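Used hybrid bike, back wheel keeps going out of true — fix it or get a new wheel?

Posted by Seon-mi Kong, 20 April 2021

Hi all! First post, so go easy on me. I bought a used Brakham hybrid in January from a guy two towns over (nice guy, terrible garage) and I've been riding it to work and back ever since, plus a longer loop on the weekend if the weather plays along. I love the bike. It's a little heavy but it rolls great and the saddle and I have made our peace, and I've put 391 miles on it so far according to the little computer that came with it.

My problem is the back wheel. Maybe a month after I got it I noticed a rub on the left brake pad, a kind of shh-shh-shh once per turn. I took it to the Zindico shop near my office and they trued it for me while I waited, and it was fine for a couple of weeks. Then the rub came back. I took it in again, they trued it again, didn't charge me the second time, and now it's back again AND I heard a ping yesterday going up the hill by the water tower. I stopped and squeezed the spokes like somebody on here said to do in another thread and there's one on the drive side that feels like a wet noodle. None of them look broken to me.

So what do I do? The shop says they can rebuild the wheel with new spokes on the same hub and rim, or they can sell me a ready-made wheel off the shelf. The rebuild is $144 with labor and the off-the-shelf wheel is cheaper but they couldn't tell me the brand until it comes in. I've also thought about learning to do it myself, because I've got a spoke wrench and a lot of free evenings. I'm not a light person and I carry a laptop and lunch in a pannier, always on the left side, if that matters. Rim brakes, 32 spokes, eight speeds in the back, tires are the ones it came with and they say Lalura on the side.

Also, is it OK to keep riding it this week? I'd rather not take the bus! 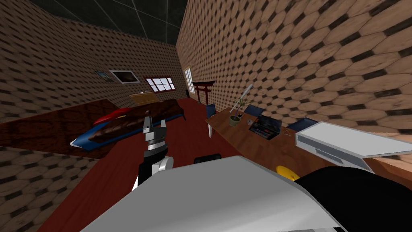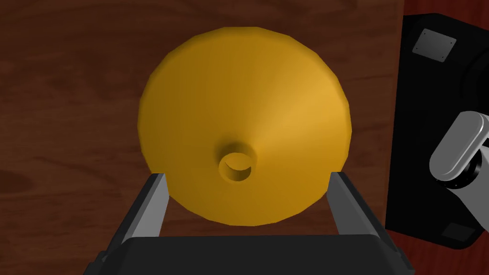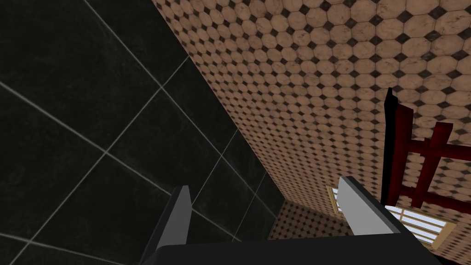
Can I just tighten the one loose spoke and leave the rest alone?

Tightening one spoke pulls the rim toward that spoke's side of the hub, so you'd probably trade one wobble for another. Bring it up a quarter turn at a time, spin the wheel, check it against the brake pad, and expect to touch the spokes on either side of it too. If the rim is bent, the spoke will end up way tighter or way looser than the ones near it and you'll be right back where you started.

Young-sook Won

I've built wheels for myself and for half my riding club for years now, so I've got opinions on this one. Sorry in advance for the length.

A wheel that goes out once after a used bike changes hands doesn't worry me at all. Going out three times in a few months does. What I'd guess is that the spoke tension was too low all over when the wheel left the factory, and the shop has been fixing the wobble without bringing up the tension. That's very common with machine-built wheels on midrange bikes. When the tension is low, the spokes at the bottom of the wheel go slack every time your weight rolls over them, and the nipples slowly back off. Then it goes out of true again, and a spoke gets tired from all that flexing and snaps at the bend by the hub. The ping you heard could be a spoke unwinding a little, or it could be one that's starting to go. Look really closely at the elbows where they come through the hub flange, with a flashlight. A spoke can be broken right there and still sit in place looking perfectly innocent.

Before you pay for anything, ask the shop two things. Ask if the rim is straight with the spokes backed off, and ask them to put a tension meter on it and tell you how even the drive side is. If the rim is straight and you haven't broken any spokes, have them bring the whole wheel up to proper tension and stress relieve it. That's a lot less than a rebuild. I had an old commuter wheel done like that and it went years without a wrench on it.

If you've got even one broken spoke, I'd do the rebuild, but ONLY if the rim has life left in it. Run your fingernail across the brake track. If it's dished in like a spoon, don't put new spokes into that rim, you'd be throwing away the labor. Some rims have a little groove or dot that disappears when they're worn out, so see if yours has one.

About the off-the-shelf wheel: there's nothing wrong with it, but take it to be re-tensioned before you ride it. Put that in the price when you compare. I wouldn't buy one without knowing the rim, and I really wouldn't buy one with fewer than 32 spokes for a heavier rider with a pannier.

The pannier being on the left doesn't matter much to the wheel, it just makes the bike lean funny on the kickstand. What does matter is tire pressure. If those are the original tires and you're running them soft, every curb is hitting the rim. Pump them up to somewhere in the upper half of the range on the sidewall and check them once a week.

As for learning to do it, please do! Get an old junk front wheel from a thrift store or the shop's scrap pile and practice on that first. Front wheels are the same on both sides so they're a lot more forgiving. You can flip the bike upside down and use the brake pads as your gauge, no stand needed. Mark the spoke you start at with a bit of tape so you don't lose your place. Your back wheel has much tighter spokes on the gear side than on the other side, that's how they're supposed to be, so don't try to even them out between the two sides or you'll pull the rim off center.

And riding it this week — I'd stay off it until somebody has looked at that loose spoke. If you absolutely have to, keep it short and flat and leave the laptop at home.

In-ho So

just get a new wheel. I had the same thing on my Yoo hybrid and I spent more on truing than the bike was worth. Got a double wall rim with 36 spokes, never looked at it again. Mine came from a friend so I can't help with where to buy. also check the cassette comes off your old one ok, mine was stuck on there like cement and I needed the long wrench and a chain whip and my brother in law

Erzsébet Csizmadia

I'd go with Young-sook on most of this but I want to add a thing about the shop. They've trued it twice and it didn't hold, and they did the second one free, so they're clearly decent people and they want you happy. Go back and say it in those words: "it hasn't held, can you check the tension and the rim." Ask for whoever builds their wheels, if they have a person like that. In a lot of shops the quick truing gets done by whoever is standing at the counter, and the builder might be in only a few days a week.

I had a rear wheel on my touring bike that ate spokes, four of them in one summer, always on the drive side and always at the hub. I replaced them one at a time on the side of the road like a stubborn old mule. When one spoke goes from fatigue the others have done the same number of miles, so they're lining up behind it. I finally had the wheel rebuilt with all new spokes on the old hub (the hub was lovely, I wasn't giving that up) and that was the end of it. So if you look with the flashlight and find a broken one, don't let anybody sell you a single spoke.

One more, if you do go for the rebuild, ask for butted spokes. They cost a bit more. They stretch a little better under load and the nipples stay put. And have the hub bearings cleaned and greased while it's all apart, it's hardly any extra work at that point and on a used bike you have no idea when it was last done.

Let us know what the shop says!

Contact us | Terms of use | © 2021 | Back to top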